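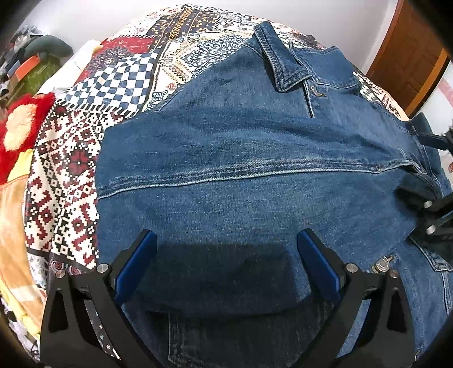 December, vat notebook, back room at Fluvwood

Vat woke up grumpy this morning. I left it on the warming mat overnight with the lid taped and the old duvet wrapped round it, and when I peeled everything off the flower had gone flat and grey and the liquid underneath was more blue than green. Smelled all right though, which gave me hope! Gave it a slow stir down one side, put the lid back, went and had toast.

Looked again at half ten and it had come round a bit. Greenish yellow in the jar when I held it up to the window, coppery skin starting at the edges. Not what I'd call a happy vat but one you could dip a sample in without swearing.

Fed it 2 spoons of fructose and left it alone until after lunch. I keep wanting to add more lime as well, and I have written a note on the lid to stop me (the note says LUTZ SAYS NO, and Lutz Ostermann has seen it and is quite pleased with himself).

Samples today, all cotton, all from the Štěpánek roll, scoured last week in the big pan:

Strip A, one dip, five minutes, aired on the line. Pale and a bit streaky near the top where I hung on to it with my fingers.

Strip B, three dips, same time each. Nice mid blue, even, tiny freckle on the back where something floated up and stuck.

Strip C, six dips. Properly dark, and it was still crocking on to a white hanky after the first rinse. I'm going to let it hang for a few days before I wash it again and see whether it settles.

Strip D fell in the bottom of the vat and sat in the sludge for most of the afternoon. Forgot about it, fished it out with the spoon. Blotchy as anything. I rather like it.

About the pegs: the cheap wooden ones leave a ghost. You get a little pale rectangle every time, and it doesn't even out with more dips like I'd assumed it would. Stainless clips from now on, or loop a thread through the corner and hang from that. Can whoever borrowed the bag of clips please put it back on the shelf by the sink.

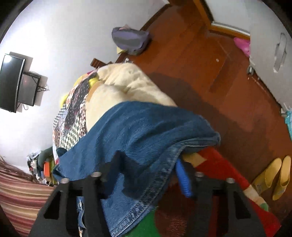 Blue cloth with a stitched hem, fuzzy surface.

Stock, while I remember. The Rokham tub of powder weighed 300 g on the kitchen scales including the tub, so we're lower than I thought. Plenty of lime. Fructose fine. Kenen want 141 for the next lot delivered, and that's before the drum deposit, so I'd rather wait and go in with the spring order. Their reference for the quote is 1397 if anyone rings them before I do.

Lutz came by at four with his madder tests and we got talking about water. He's convinced our tap is the trouble with his oranges, and he may well be right, the kettle in here furs up something terrible. He's been using rainwater from the butt behind the shed and his reds look cleaner than mine ever have. I said I'd try a small jar vat with the same water and see if it makes any odds to indigo. I doubt it, with all that lime going in anyway, but it's only a jam jar and I'm curious now.

Also tried his trick of wetting the cloth out in warm water with a drop of washing-up liquid first and squeezing it almost dry before it goes in. Strip B had that, A and C didn't, so it's not a fair test at all, but B is the only one without a tide mark. Doing it again with matching dips next time, and I'll label them before they get wet instead of afterwards with a biro that won't write on damp tape.

Vat at five o'clock: yellow-green, skin back, scum pushed to one side. Skimmed, stirred, lid on, duvet on. Mat set one notch higher because the back room gets bitter once the heating goes off.

To do:
Check vat before breakfast, don't stir if it looks good
Rainwater jar
Buy gloves, the long ones, the left one of mine has a hole at the thumb and so I have a blue thumb
Rinse strip C again and do the hanky test
Ask Lutz for his scouring times, he wrote them on an envelope and took it home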